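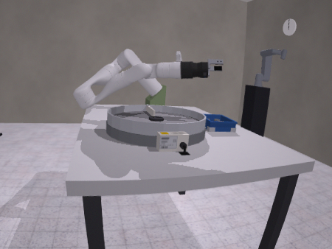

Does a speed limit set for the transfer move also cover the approach to the bin?
The two are separate limits. The transfer limit ends at the approach point above the bin, and the approach limit applies from there down to release.

Ticket 364
Project: Cerarero, sorting cell, simulation
Site: Nukwood
Rule set: Prindach cell rules, section 4
Opened: 2 June 2025
Priority: medium
Status: closed, with one follow-up

Summary
The rule checker rejects the tray-to-bin program with "clearance below minimum on transfer" and stops the run. The same program passed under the previous rule set. No collision is reported in either case.

Expected
The arm picks an orange part from the round tray, lifts to transfer height, crosses the tray rim, and releases into the blue bin. The checker logs each segment as passed.

Actual
The pick and lift pass. The run stops during the crossing, before the approach point is reached. The log gives a measured clearance of 63 mm at the rim. The project minimum is 80 mm.

Steps to reproduce
Load the cell with the current rule set. Set the second arm to parked. Run the program from home. The stop occurs at log line 139 on every run, so timing was ruled out early.

Log

Entry 1. Checked the tray model against the cell drawing. Rim height is correct. Checked the tool offset. Also correct.

Entry 2. Compared the rule sets. The old one measured clearance from the fingertips to the nearest fixed object. The new one measures from the lowest point of the tool or the held part. With a part that sticks out past the fingertips, the result is smaller for the same path. The program was written for the old rule and never had much margin.

Entry 3. Raised the transfer height as a test. The rim crossing passes. The checker then stops on a different item, "unregistered object inside transfer zone", and names the upright box in front of the tray. The box has a collision shape but no entry in the object list. Under section 4, anything with a collision shape has to be listed, including items the arm is never meant to touch.

Entry 4. Added the box and the small black device beside it to the object list as fixed, keep-out. Reloaded. The stop clears. 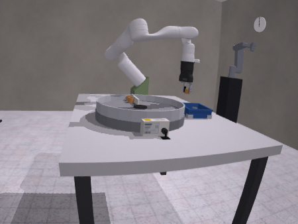
Which clearance value applies when the gripper is holding a part?
The loaded value applies from the moment the fingers close until release is confirmed. The unloaded value applies at all other times, even if the path is the same.

Entry 5. Full run with the new transfer height and the updated list. All transfer segments pass. The checker gives a warning, not a stop, at the bin: "release height not declared". The program has a release position but no release height as a named value. The checker can calculate it from the pose, but the rule asks for it to be written down so that a reviewer can find it without running anything.

Entry 6. Declared the release height. Moved it and the transfer height out of the motion code and into the settings file. Warning cleared.

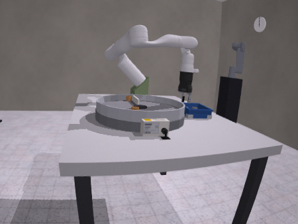

Gripper at the blue bin, orange parts in the round tray.

Entry 7. Reviewer asked whether the parked second arm needs its own check. It does. Section 4 treats a parked arm as a fixed object only if its drive is disabled in the run settings. In our settings it was enabled and idle – the checker accepts this, the rule does not. Disabled it and repeated the full run. Result unchanged, no stops, no warnings.

Cause
Program written for fingertip clearance and checked against lowest-point clearance. Two objects missing from the object list. Release height not declared.

Fix
Transfer height raised and moved to settings. Object list updated. Release height declared. Second arm disabled for this program.

Notes for other Cerarero programs
Recheck clearance with a part in the gripper. An empty run does not count as evidence for a loaded move. Do not lower the project minimum to get a pass; a change to the minimum needs its own ticket. Keep the failed logs with the passing one.

Follow-up
Checker should compare the parked state with the drive setting. Passed to the Vũ tools queue, planned for September.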